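Halim reading room gets a new table for charging

Visitors of the Halim reading room can now charge a phone or a laptop without sitting on the floor. The room on the second level was opened again in July after small works, and the long wish of many readers is fulfilled: there is power on the table.

Until this summer the room had only the low outlets in the wall. People who came to study brought their own extension cords, and the cords were lying across the walking path between the shelves. "In the afternoon we had to step over them with our arms full of books," says Nabila Pelupessy, who is responsible for the room. In the last year the desk received 11 complaints on this matter.

The solution is simple. The white tables stay where they were, but they now get a power strip at the edge of the top, and the strip is fed from the nearest wall outlet. Sugeng Tuhumury prepared the tables together with Wahyudi Santoso, and the work took 6 evenings, always after closing.

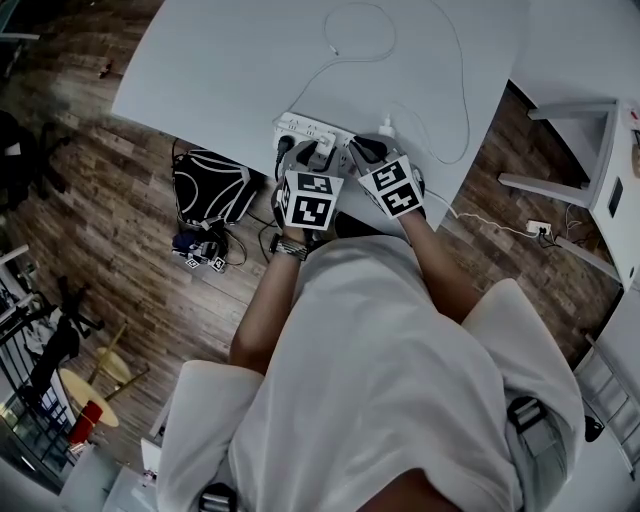

What is still to be done

The cords are the part that needs more patience. On the tables the thin cables still make big loops, and on the floor they must be fixed flat so that a chair can roll over them. Cord covers are ordered from Tetono and should come before the new school term. Until then, the staff asks readers to keep their bags away from the cords and to not pull a plug by its cable.

The strips are meant for phones, laptops and reading lamps. Kettles and heaters are not allowed. If a strip does not give power, please tell the desk and do not open it or move it to another table.

The cost of the works was $2,705, which includes the covers and 7 new chairs. The money came from the spring book sale.

Gangadharan Chettiar, who comes to the room nearly every day to write, is satisfied with the change but he has one more wish. "The lamp near the window is still too weak," he says. According to Ms. Pelupessy, the lamps will be looked at in the next budget.

The reading room is open from 9 a.m. to 8 p.m. Entrance is free, and a table can not be reserved.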